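Stistirine Home Tasks Project
Progress report to the Stockdale Fund, March 2022

Good practice for collecting hand-held gripper demonstrations in private homes

We're really pleased with where this has landed since our last report. The draft code of practice is now in its second version, and the people who have to work by it are arguing about the wording, a very good sign in our view.

Yayra Boateng rewrote the sections on consent and household privacy after the Drundton visits. Consent used to be one signature at the door. It is now given room by room, and the householder can withdraw a room at any point up to the end of May without telling us why. Bedrooms and home offices get their own page, as letters, printers and open bags turn up in nearly every one. Operators ask before they start, and papers are turned face down or taken out by the householder, never by us.

Desta Derese has been looking after the handling rules, and they're coming along beautifully! Anything with a lid or spout is emptied and unplugged before it's handled. Small wrapped items such as lollies and snack packets stay sealed, and they go back to the householder at the end of the session. Soft surfaces were a gap in version one, which assumed everything would be done on a kitchen bench.
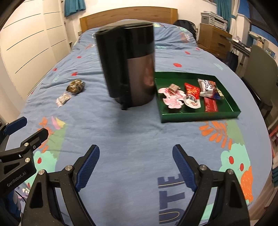

Version two lets operators work on beds and couches as long as tall items are set down upright and let go of slowly. Grip pads are wiped between homes and checked for lifting edges. We had a long debate over whether to discard recordings where something tips over. Obsa Negash argued for keeping them with a label and won the room, so clause 2 now says so.

We have 879 recordings reviewed against the new checklist so far. The target is 2000, and with Adeck's reviewers now trained we are confident of reaching it.

Still open: wording on children's belongings, how long to store withdrawn material before deletion, and whether the checklist can fit on one side of paper. Bontu Wolde has a layout that nearly does it.

We'd love the Fund's comments on the retention clause in particular. The marked-up draft is attached.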